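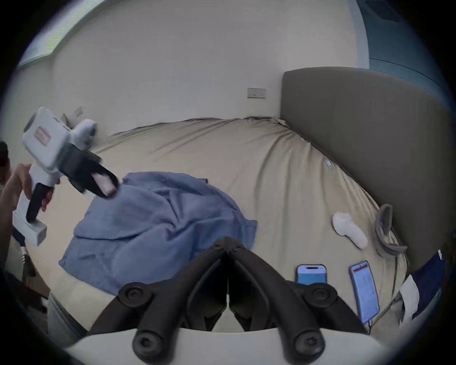
A beige duvet on the bed, creases and all.

Bedding Advice I Stopped Believing

I have been collecting household tips for years and throwing most of them out. Bedding is one of the worst subjects for it. Somebody writes that you should put a tennis ball in the dryer, somebody else copies it, and by the time it reaches you it has become three tennis balls, a wad of foil and a cup of vinegar. I try these things at home on ordinary sheets in an ordinary top loader. Results below, in no special order.

Wrinkles and the spray bottle

The tip says to mist a creased duvet cover with water and a splash of fabric softener, pull it tight and walk away. Plain water did the same job for me. The softener left a faint stiff patch where I'd sprayed too long in one place. Mist lightly, smooth it with the flat of your hand from the middle out, and give it half an hour. Deep fold lines from a closet shelf will still be there. For those you need an iron or a second trip through the dryer, and you have to take the cover out while it's a little damp. Leaving it in a warm heap until after supper puts the creases right back.

The burrito method

You've seen this one. Lay the cover inside out on the bed, put the duvet on top, roll the whole thing up, turn the open end over the roll, unroll. It works. It also takes me longer than the old way, which is to reach in, grab two corners through the fabric and shake. Loretta Sorensen swears by the roll and timed the two of us in her guest room last August. She won, but she had a twin and I had a king, so I don't consider the matter settled.

If your duvet slides around inside, sew a short piece of twill tape into each inside corner of the cover and a loop on each corner of the duvet. Safety pins will do for a night or two. I wouldn't leave them in, as they make small holes that turn into larger ones.

Vinegar

I have nothing against vinegar on a salad. In the rinse it did take some stiffness out of old towels. On cotton sheets I couldn't tell the difference, and neither could Fitzgerald Doucet, who was handed two pillowcases without being told which was which and picked the wrong one. Never mix it with bleach. That part of the advice is right and should be printed larger than it usually is.

Dryer balls

I bought a set of wool ones from Szabo and used them for a winter. They keep a duvet from balling up quite so badly, I'll give them that. The claim on the box about shorter drying time I could not reproduce. What does help is stopping the machine every so often, hauling the thing out, and shaking it before you put it back. Check the seams and corners with your fingers before you call it dry. The filling holds water long after the cloth feels fine, and a duvet put away damp will smell by the end of the week.

If it barely fits in your washer when dry, it doesn't fit. Take it to the laundromat and use the big machine.

Thread count

Somewhere a person is selling sheets with a thread count of 3000. I'd like to see who counted. Makers can get there by counting every ply in a twisted yarn, and the sheet may be no better for it. Mine are 182, a stubborn old percale set, and they have outlasted two fancier ones. Hold a sheet up to a window and look for an even weave. Tug the hem. Ask whether you can return it after washing.

Making the bed right away

Yolanda Ambrose wrote to say I should air the bed before making it, to dry out the night's moisture. I now fold the covers down while I have coffee, and the bed does feel fresher. Whether it does anything about dust mites, as everyone claims, I have no way of checking in my bedroom, and I suspect neither do they.

Storage

Skip the vacuum bag for down. I left a comforter in a Cloveck bag over one summer and it came out flat as a board and stayed lumpy for days. A cotton sack or an old pillowcase is enough, on a shelf off the floor. Polyester fill minds the squeezing less, though I still wouldn't leave it squashed for years.

Cedar blocks smell nice. Mine stopped smelling nice after a while, and sanding them brought back some of it.

Updated April 11, 2025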